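九月来信:墨水瓶底那一点点

打印本页 | 用电子邮件转发给朋友

先回上一期的信。问得最多的还是那瓶 Jarkness 的蓝黑,写完放一夜为什么会发灰。我的答案跟上次一样:看纸。同一瓶墨水,写在 Brudik 的米色本子上是沉的,第二天翻开稍微褪一层,有点像旧牛仔裤;写在普通复印纸上,灰得就有点可怜了。所以先别急着怪墨水,换张纸再写两行看看。有位读者随信寄来半页试写,密密麻麻全是“永”字,我看了好久,最后那几个写得真好!

好,说这个月的正事。我想聊聊橙红色。

我用钢笔七年,前面好几年是个老老实实的蓝黑党,抽屉里最出格的一瓶也不过是墨绿。橙红这种颜色我一直觉得是拿来批作业的(小时候的阴影,看到红字手心就出汗),买回来能干嘛呢?给朋友写信用红字,长辈看见了要念叨,说红笔写信是绝交。合同不能签,表格不能填,连快递单都不太好意思。结果春天的时候路过 Zadier 的柜台,店里摆着一支蘸水笔让人随便试,我蘸了一下他们新出的那瓶“柿子”,写了个“秋”字,然后就站在那里等它干。等干的那一会儿特别要命。刚落笔是偏粉的,水汪汪的一道,慢慢往里收,收到最后笔画的边上留下一圈深色,中间反而亮。我当场就付钱了,连瓶子多大都没看。

回家才发现瓶口窄得离谱。我那支老笔的笔尖大,伸进去吸墨,手指头必然要染。染就染吧,问题是橙红色染在手上跟蓝黑完全不是一回事!蓝黑染了别人会觉得你是个读书人,橙红染了,楼下卖豆浆的阿姨问我是不是切到手了。我解释了半天,她大概还是没信,多给了我一根油条。

于是开始研究分装。我以前很看不上分装这件事,觉得好好的一瓶墨水倒来倒去,又费事又容易脏。现在我改口了。橙红、浅黄、灰粉这一类颜色最怕串色,笔里只要残留一丁点蓝黑,吸完再往瓶里一沾,整瓶就往泥巴色那边走,回不来的。把要用的量单独倒出来一点,吸剩下的也别倒回去,原瓶能一直干干净净。我自己的做法是这样:

倒之前先把瓶子静静放一晚,不要摇。尤其是带闪粉的,想要底下那层粉就摇,不想要就让它老老实实沉着。倒的时候瓶口贴着漏斗的内壁,慢慢来,别悬空倒,悬空一定会溅,而且一定溅在你最不想它溅的那个方向(我的一件白衬衫可以作证)。倒完了用干纸巾把瓶口螺纹擦一圈,要不然下次打开时那一圈干掉的墨会掉进去。小瓶子外面贴条子,写上颜色和月份。别相信自己记得住。我有一阵子相信自己记得住,现在有两瓶紫色,谁是谁我已经放弃了。

漏斗不用买贵的,文具店里卖的、厨房里淘汰的都行,洗干净、彻底晾干再用。有读者问能不能用家里装酱油的那个,我的意见是可以,但从此它就只能是墨水漏斗了,请跟酱油好好道别。 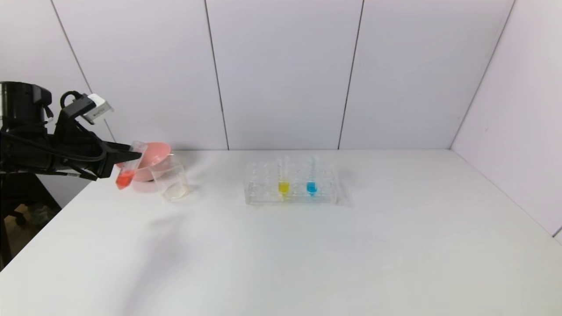
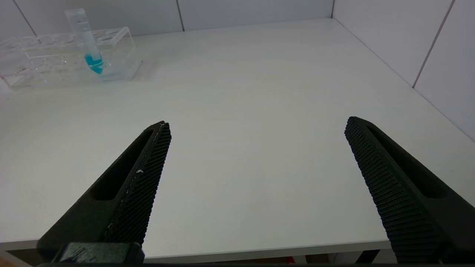 粉色漏斗、烧杯和试管(第一张);瓷砖墙角与白色台面(第二张)。

接着说调色。很多人分装了之后,下一步自然而然就会手痒,想把两种颜色倒在一起看看。我不拦着,我自己也痒。只是有几句啰嗦话要讲在前头。

同一个牌子、同一个系列的墨水,互相调一般出不了大事。跨牌子就难说了,酸的碰到碱的,有时候当场没反应,过两天底下多出一层絮絮的东西,那种墨水是绝对不能进钢笔的,堵住了洗到你怀疑人生。所以调好了先别高兴,盖上盖子,放个四天再看。没沉淀,闻着也没什么怪味,先拿蘸水笔写,写得顺再考虑灌进便宜的那支。好笔留到最后。铁胆墨水和颜料墨水就别掺和进来了,它们自己单独用已经够有脾气的。

配方一定要记!我吃过大亏。去年冬天我调出来过一个颜色,很像晒得半干的柿饼,橙里带一点褐,上面还蒙着一层说不清是白还是粉的东西。写在 Brudik 的纸上美得我连抄了三首诗。等用完想再调,完全想不起来比例,只记得“先倒了一些柿子,然后觉得太亮,又倒了一点点棕”。一点点是多少?天知道。后来我拿滴管按滴数试,一张一张纸试过去,写满了大半个本子,最像的一次是 61 号,可还是缺那层白蒙蒙的劲儿。61 号现在就夹在我的本子里,我偶尔翻出来看,总觉得它是那个颜色的表弟。

用滴管的好处是能复现,坏处是慢,而且同一支滴管也有滴大滴小的时候。要求高的朋友会上秤,我没有那个耐心。我的折中办法是始终用同一支滴管,始终竖着拿,每滴完一种颜色就冲一遍,甩干。试色的纸裁成小条,一条写一个比例,旁边用铅笔注明。为什么用铅笔,用过水的人都懂。

说到纸,顺便汇报一下 Mac Giolla 那款新信纸。上一期我说等我写完一沓再下结论,现在写完了。优点:厚,不洇,橙红色在上面很有精神,边缘那圈深色出得特别清楚。缺点:干得慢,真的慢。我左边的那位同好是左撇子,用了两张就还给我了,整个手掌侧面是一片晚霞。另外它的横线印得偏深,浅色墨水写上去,第一眼看到的是线。配深颜色没问题,配灰粉就算了。价钱嘛,偶尔奢侈一下可以,拿来打草稿会心疼。我给家里写信时用了一回,收信的人完全没提纸,只问我最近是不是又没好好吃饭。

再来是一个小发现,也可能大家早就知道,只有我刚发现。橙红色特别适合拿来在书上做批注。我以前用铅笔,过几年就磨得看不清了;用蓝黑又跟正文打架。橙红夹在印刷字中间,既醒目又不吵,翻到的时候像有人在旁边轻轻咳了一声。细尖最好,粗尖容易透到背面去,老书的纸尤其吃墨,先在最后的空白页上点一下试试。借来的书当然不行,这个不用我讲吧。

还有人问红字写信到底忌不忌讳。这事各家说法不一样,我的处理是给长辈一律蓝黑,不冒这个险;给同龄的朋友,先在信封里夹一张小条,说“新墨水,非绝交”。到目前为止友谊都还在。有个朋友回信时特意也用了红色,夹了一张条子写“旧墨水,待定”,我笑得把茶都洒了,正好洒在那封信上,顺便测试了一下那瓶墨水的防水性。不防水。

下面是几件零碎的事。

交换分装小瓶的老规矩不变,瓶盖请拧紧,再套一层小袋子。上次有一包到我手里时已经成了统一的深紫色,挺好看,可是里面原本是几样不同的颜色。闪粉的请在标签上注明,有些人的笔实在受不了。

Zadier 的“柿子”我听说柜台上又到货了,想要的自己去看,我就不代买了,上回代买的那袋我拎回来时差点在地铁上磕碎。瓶口还是那么窄,没改。

试色本还在继续收。页面朝左朝右都行,只求写明纸和笔尖,字写得丑没关系,我的也丑。想要 61 号配方的,回信告诉我,我抄在下一期里,前提是你们谁调出那层白蒙蒙的东西来,一定得告诉我怎么弄的。

下一期想写灰色。家里已经有一排小瓶子在窗台上排队了,晚上七点以后的灯光下看每一瓶都一样,得挑个白天。

打印本页 | 用电子邮件转发给朋友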